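Plandach サイトリニューアル一式 README

造園設計事務所や小さな工房のための、ポートフォリオサイト用テーマと移行スクリプトをまとめたリポジトリです。

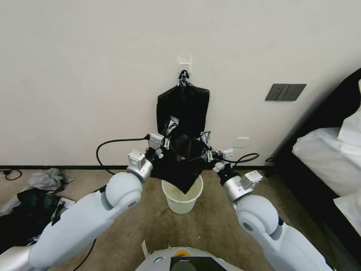 図1 白い壁のフックに掛けた黒いポリ袋と、左右の白いロボットアーム

はじめに

見に来てくださってありがとうございます。Plandach は、もともと Veltcombe という造園事務所のサイトを作り直したときの副産物です。前のサイトは画面の大きさが固定で、スマートフォンで開くと植栽の写真が切手くらいになってしまい、お客さまにも事務所の方にも申し訳ない状態でした。作り直すなら次の人も使えるように、と欲を出して部品を切り出していったら、いつのまにかこんな量になっていました(コミット履歴は少々お見苦しいです、ごめんなさい)。

デザインは Misaki Noguchi、テンプレートと移行まわりは Tomás Falcão が書いています。この文章は Noguchi が書いているので、技術的に頼りないところがあったら遠慮なく Falcão のほうに聞いてくださいね。

入っているもの

theme/ ページのテンプレート。トップ、作品一覧、作品詳細、事務所紹介、問い合わせの5種類です。
migrate/ 旧サイトの HTML から本文と写真を抜き出すスクリプト。
samples/ 動作確認用の作品データ80件と写真223枚。
docs/ 色と余白の決めごと。長いですが、配色を変える前に一度だけ目を通していただけるとうれしいです。

使い方

まず config.sample を config という名前でコピーして、サイト名と連絡先を書き換えてください。次に build を実行すると、public/ に静的なファイルができあがります。あとはお使いのサーバーにそのまま置くだけです。データベースは要りません。

写真は長辺を1種類にそろえず、一覧用と詳細用の二つを書き出します。一覧用の幅は初期値が576ピクセルです。庭の写真は葉の細かいところがつぶれやすいので、圧縮率はあまり欲張らないほうがきれいに見えます。ここは本当に何度もやり直しました!

お気に入りフォルダについて

来訪者が気になった作品を集めておける機能です。Veltcombe では打ち合わせの前に使っていただいていて、「こういう石積みが好き」という話がすぐに始められると好評でした。保存先はブラウザの中だけなので、端末を替えると引き継がれません。共有用のリンクを作る機能は Reltska という別ブランチで試しているところで、まだ日本語の作品名がうまく通らないことがあります。

既知の問題

・作品名が長いと、一覧で三行目が下の写真に重なります。
・migrate は Flash の中に埋め込まれた文章を読めません。手で写してください。私たちもそうしました。
・旧テーマ Martens の設定ファイルはそのままでは読み込めません。docs/ に項目の対応表があります。

ライセンスと写真の扱い

コードは MIT ライセンスです。samples/ の写真は動作確認のためだけに許可をいただいているものなので、公開するサイトには使わず、ご自分の写真に差し替えてください。

連絡

不具合や「ここがわかりにくい」という声は、Issue にお願いします。日本語でも英語でもポルトガル語でも大丈夫です。画面の写しを付けていただけると、とても助かります。6月は納品が重なるので、返事が少し遅くなります。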